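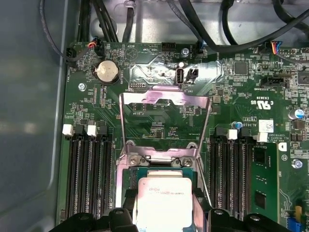

Chapter 4
Pricing a Match: From Team Form to Bookmaker's Odds

In this chapter you will learn how to:
read odds in decimal and fractional form and change one into the other
turn odds into an implied probability
find the margin built into a market
build a simple goals model for a football match
judge how much weight recent form should carry

4.1 Why start with prices

Chapters 2 and 3 dealt with the match itself: shots, goals, possession and the record keeping that goes with them. We now turn to the numbers that other people put on a match before it is played. A bookmaker's price is a forecast with a charge added. Anyone who works in sport, whether for a club, a league, a broadcaster or a regulator, will come across these prices and should be able to read them.

You do not need to bet to follow this chapter, and none of the exercises ask you to. Students under 18 should note that betting is unlawful for them in every Australian state and territory. The maths is ordinary Year 11 probability, and a calculator or spreadsheet will cover all of it.

We will use one fixture throughout, Deswood at home to Kostelthorpe. Both clubs sit in the lower half of their division. Deswood have won one of their last six matches and Kostelthorpe have won none. The prices in Table 4.1 were taken on the morning of the match.

Table 4.1 Match result prices, Deswood v Kostelthorpe
Deswood win 2.10
Draw 3.30
Kostelthorpe win 3.60

4.2 Decimal and fractional odds

Decimal odds are the usual form in Australia and in most of Europe. The number shows the total returned for each dollar staked, with the stake included. A $10 bet on Deswood at 2.10 returns $21 if Deswood win, which is a profit of $11. If they draw or lose, the $10 is gone.

Fractional odds are still common in Britain, mostly in horse racing. They show the profit only. A price of 11/10 means a profit of $11 for every $10 staked, so it is the same price as 2.10.

To go from fractional to decimal, divide the top number by the bottom number and add 1. To go the other way, subtract 1 and write what is left as a fraction. The draw at 3.30 becomes 2.30, or 23/10. The away win at 3.60 becomes 2.60, or 13/5.

Prices above 2.00 are called odds against. Prices below 2.00 are called odds on. A price of exactly 2.00 is called evens or even money.

4.3 Implied probability

Every decimal price can be turned into a probability by dividing 1 by the price. For our fixture:

Deswood win: 1 / 2.10 = 0.476
Draw: 1 / 3.30 = 0.303
Kostelthorpe win: 1 / 3.60 = 0.278

Read these as percentages if you find that easier: 47.6, 30.3 and 27.8. The results have been rounded to three decimal places, and we will keep to that for the rest of the chapter.

A match must end in one of these three results, so true probabilities would add up to exactly 1. Ours add up to 1.057. The extra 0.057 is the bookmaker's margin, also called the overround. In this market it is 5.7 per cent.

The simplest way to remove the margin is to divide each figure by the total. This gives 0.450 for Deswood, 0.287 for the draw and 0.263 for Kostelthorpe. The method assumes the margin has been spread evenly in proportion to the probabilities. Often it has not. Bookmakers tend to load more of it onto outsiders, a pattern known as the favourite-longshot bias. We come back to it in Chapter 6.

Check your understanding
A bookmaker offers 1.90 on each side of a two-way market. What is the margin? What would a fair price be if both sides were equally likely?

4.4 What the price is telling you

It is easy to read 0.450 as a statement that Deswood will probably win. Look at it again. On these figures Deswood fail to win more often than they win, even though they are the favourites. In a three-way market the favourite's chance is often under one half.

A single result cannot show that a price was wrong. If Deswood lose on Saturday, that fits well enough with a probability of 0.450. To test a set of prices we need many matches. We group them by implied probability and then compare each group with what happened. This is called calibration.

Case study: the Brurero sample

Clémence Bailly collected closing prices for 470 matches in the Brurero regional league as part of her honours project. She removed the margin from each market and picked out the home sides with a chance between 0.40 and 0.50. There were 66 of them. If the prices were well calibrated, she expected somewhere between 26 and 33 home wins from that group, and she found 29.

She was careful in what she claimed. A group of that size can land inside the expected range by luck, and she noted that the group of strong favourites was too small to say anything useful about. Her write-up sets out the grouping rules before it gives any results, and you should do the same in your own projects. Choosing the groups after seeing the results makes almost any set of prices look good or bad.

4.5 A first goals model

So far we have taken the market's view and worked backwards. We can also begin with goals and work forwards. The standard first step is the Poisson distribution, which gives the chance of 0, 1, 2, 3 or more goals when we know the average number expected.

Suppose we expect Deswood to score 1.4 goals and Kostelthorpe to score 1.0. The chance that a team fails to score is e raised to the power of minus its expected goals. For Deswood this is 0.247. For Kostelthorpe it is 0.368. If we treat the two scores as independent, the chance of a 0-0 draw is 0.247 x 0.368, or 0.091.

The same steps give every other scoreline. Put the home goals down the side of a grid and the away goals across the top, then fill in each cell by multiplying. Adding the cells on the diagonal gives the draw. The cells below the diagonal give the home win, and those above it give the away win.

The assumption of independence is not quite right. Low-scoring draws occur a little more often in real football than this model allows. Section 4.8 shows a small correction.

4.6 How much does form matter?

Form usually means results over the last five or six matches. It is quoted in every preview and it is a weak guide when used alone. Six matches is a very small sample. It takes no account of who the opponents were, and a late goal can turn three points into one without changing much about how the team played.

Solange Ferrand's course notes suggest a simple exercise, which we have adapted here. Take the league table at the halfway point of a season. Predict each team's points over the next six matches in two ways, first from its points per match over the whole half season and then from its last six only. Record the error for each method. Most classes find that the longer record does better, though some teams will go the other way, often after a change of manager or a run of injuries.

Form does have a place. The Guérin method, set out in Section 4.7, keeps every match of the season but gives older matches less weight. A match played last week counts in full, and one played in October counts for a good deal less by April. How quickly the weight should fall is a question for the data, and you will test several rates in the computer exercise.

Key terms
Calibration: how closely stated probabilities match results over many trials.
Decimal odds: total return per unit staked, stake included.
Implied probability: 1 divided by the decimal odds.
Overround: the amount by which the implied probabilities in a market add up to more than 1.

Before you go on

1. Change 5/2, 4/6 and 10/11 into decimal odds.
2. A market is priced at 1.75, 3.60 and 5.00. Find the overround, then remove it using the method in Section 4.3.
3. Using the expected goals in Section 4.5, find the chance of a 1-1 draw.
4. Deswood's price shortens from 2.10 to 1.95 an hour before kick-off. Give two possible causes and say what information would help you choose between them.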